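3. Setting up your first diary round

By now you've got Pomero installed and you've signed in at least once. In this section we'll build a round, which is Pomero's word for one batch of household diaries collected over the same stretch of days. I wrote this after running the Bekudmont round on unpaid work (who cooks, who cleans, who gets up with the baby), so my examples all come from there. Swap in your own town and your own questions as you go.

Set aside an afternoon. You can save partway through, but it's easier to keep it all in your head if you do it in one sitting!

3.1 Create the round

1. From the main menu choose Rounds, then New Round.

2. Give it a short name with the place in it. Mine was bekudmont-sept. You can't rename a round once the first diary has come in, so check your spelling.

3. Set the length. Pomero offers 1, 3 or 7 days. I went with 7 because weekends look so different from workdays in most homes, but people do get tired of filling it in, and you'll see the entries get shorter toward the end.

4. Pick the slot size. Fifteen minutes is the default and I'd leave it there. I tried thirty in a test and lost nearly all the small stuff, like packing a lunch or calling the school.

5. Click Save Draft. Don't click Open Round yet.

Note: The household and the person are separate records. If you want to compare two adults in the same home, each one needs their own diary under the same household number. I got this wrong the first time and had to re-enter a whole street.

3.2 Load the activity list

The activity list is what people choose from when they fill in a slot. Pomero comes with the Bosness list, which has 159 activities on it. That's a lot to scroll through on a phone, so let's trim it.

1. Open your draft round and go to Activities.

2. Choose Load List, then Bosness (full).

3. Untick anything that makes no sense where you are. I took out snow clearing and most of the farm work.

4. Keep every item under Care of Children and Care of Adults, even the ones that look like repeats. "Feeding a child" and "being nearby while a child eats" are coded differently, and the second one is where a lot of women's hours go missing.

5. Turn on Second Activity. With this on, a person can say they were ironing and also watching the kids.

Caution: If you turn off Second Activity after the round opens, Pomero hides those answers and your care totals will drop. You can get them back by switching it on again, but only until the round is closed.

3.3 Add your households

1. Go to Households, then Import.

2. Choose your spreadsheet. It needs three columns: household number, person number, and age. Anyone under 18 is skipped unless you tick Include Minors, and for that you'll need a signed consent form from a parent.

3. Look at the count at the bottom of the screen. Mine said 677 people. If yours is way off from your spreadsheet, look for blank rows first.

4. Leave the sex column out of the import and let people answer it themselves in the diary. The wording is under Settings, then Personal Details, if you'd like to change it.

Note: Funmilayo Okafor put together a ready-made spreadsheet for the Adeleke round and it comes with Pomero, in the Samples folder. It's much nicer than starting from scratch.

3.4 Set the reminders

1. Go to Messages, then Reminders.

2. Choose one reminder a day. Two is too many (I got some pretty sharp replies).

3. Set the time to 8:30 p.m. or later. Dinner time is exactly when the people doing the most unpaid work can't pick up a phone.

4. Write the message in the words you'd use with a neighbor. Mine just said, "Hi, could you fill in today's diary when you have a minute?"

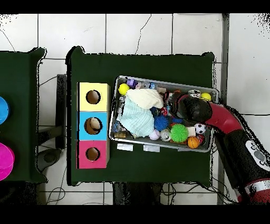
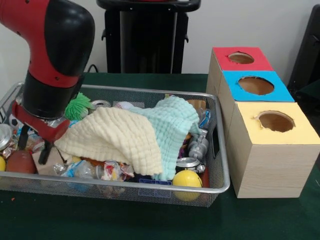 5. Send a test to your own number before you save. Check that the link opens and that the diary comes up in the right language.

3.5 Open the round

1. Go back to Rounds and select your draft.

2. Click Check. Red items have to be fixed; yellow ones are up to you.

3. Click Open Round and type the round's name to confirm.

The first diaries usually show up that same evening. Leave the Live Totals page alone for the first day or two, as the averages jump all over the place until enough people have answered. Fixing a diary that was filled in for the wrong day is covered in section 4.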